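Parish Admin Board > Worship Materials > Lectionary inserts: fixed binding or loose leaf?

garneck_sacristy
Posted 8:40 am

We are replacing the reading inserts for Sunday and weekday use. The current set is a bound three-year book, and the binding has failed at the Year B Advent pages. Options are another bound volume or loose sheets printed per season and kept in a ring folder. Rose-colored paper has been proposed for the third Sunday of Advent and the fourth of Lent.

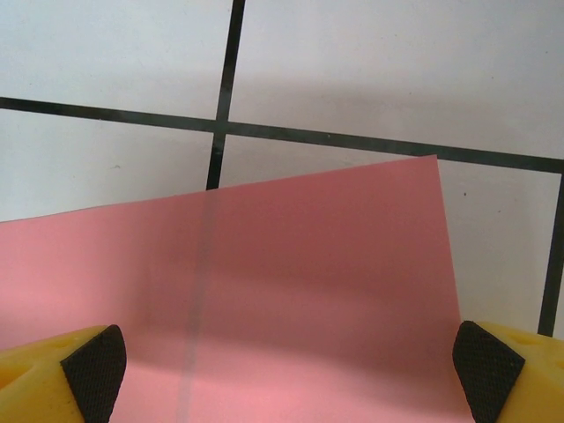
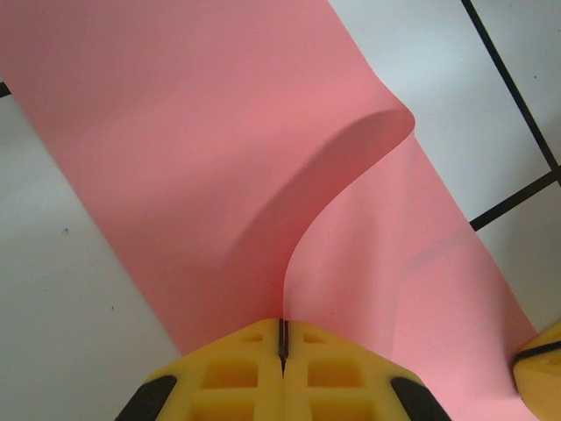 Pink sheet, both shots. Color may vary by monitor.

Questions:
1. Does anyone run loose leaf for a full cycle?
2. What type size do your readers accept?
3. Is colored stock legible under warm light?

tulel_lector
Posted 9:15 am

Loose leaf here for six years. Type is 18 point, ragged right, line breaks at sense units. A psalm never splits across a page turn. The main failure is misfiling: at the Easter Vigil we had the Exodus reading behind Ezekiel, and the lector had to hunt for it. Number the sheets.

On question 3, I would use black type only. Red rubrics on a pink sheet lose contrast.

oldrubric
Posted 9:52 am

I disagree with loose leaf in principle. The readings should be proclaimed from a book of some dignity. A ring folder looks like office supplies, and the rings click.

tulel_lector
Posted 10:06 am

The folder goes inside a cloth-covered case. From the pews it is a book. The clicking is a matter of not opening the rings during the service.

oldrubric
Posted 10:20 am

From the pews, yes. The reader knows the difference. We carry ours in procession and I would not carry a folder.

brudix_office
Posted 11:31 am

Some numbers from our parish. Last cycle we printed 105 sheets on 105 gsm stock (coincidence, not a rule). Of those, 9 were reprinted for wear, mostly Holy Week. A replacement bound volume would have cost us more than 56 dollars before shipping, and one torn page would have meant tape.

Check the license on your translation before you print anything. Ours allows copies for use in the service but not for sale, and it requires a credit line on each sheet.

garneck_sacristy
Posted 1:05 pm

Thanks. License is a good point - I had only checked the psalter. Is your stock coated?

brudix_office
Posted 1:18 pm

Uncoated. Coated stock glares under the lectern lamp.

oldrubric
Posted 2:44 pm

For the record, rose is a vestment color. I know of no rubric that extends it to paper. White sheets and a ribbon would do the same job.

tulel_lector
Posted 3:02 pm

Agreed on that much. We use white all year with a colored tab at the top corner.

garneck_sacristy
Posted 4:27 pm

Then I will price white uncoated with tabs, and get a quote for a bound volume for Sundays only. Weekdays can go in the folder either way. Still open on type size if anyone uses larger than 18.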